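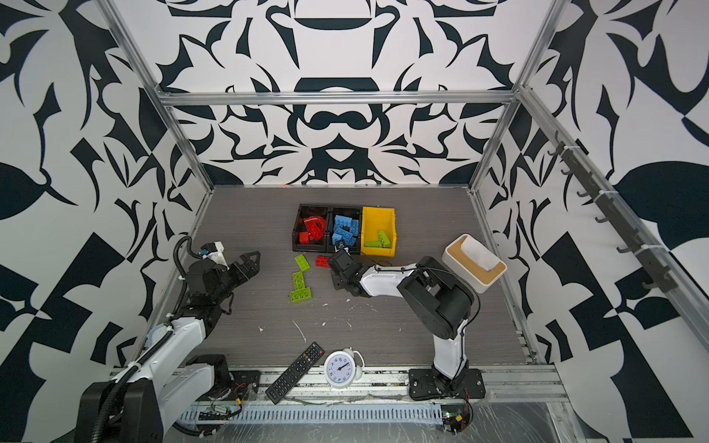
Black leaves, white walls, grey floor.

So I finally sold my Prakis coins on Sunday night, after months of telling everyone I never would. I bought in back in November at 94 a coin (eight of them, don't laugh) and watched it climb to 138 while I sat on my hands feeling very clever indeed.

Then Estum put its withdrawal fees up and the whole thing went wobbly. Branwen Probert had been nagging me to move everything to a proper wallet, and she was right – annoying, but right.

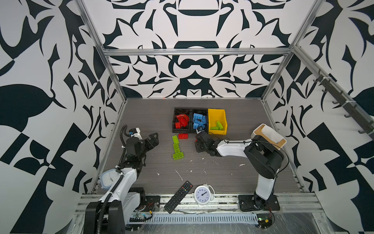

Anyway, I got out at a small profit, which the fee mostly ate. My pot now stands at 3,060 pounds, nearly all of it in boring old Bitcoin, and I'm sleeping much better!

Bendik Engström reckons I should put a bit into Flalov before the next upgrade. I've read their plans twice and still can't work out who'd use it.
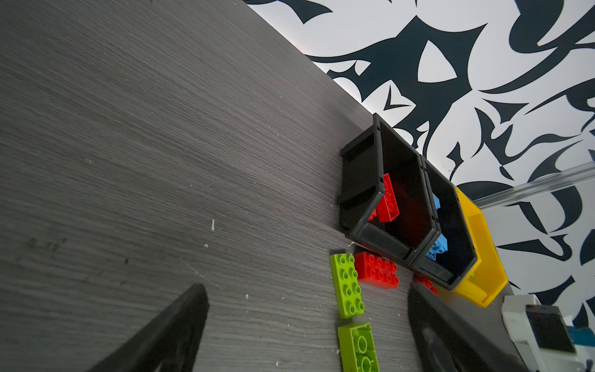 I might have another look at the weekend, once I've sorted out my tax spreadsheet – it's a right mess, and half the dates are missing.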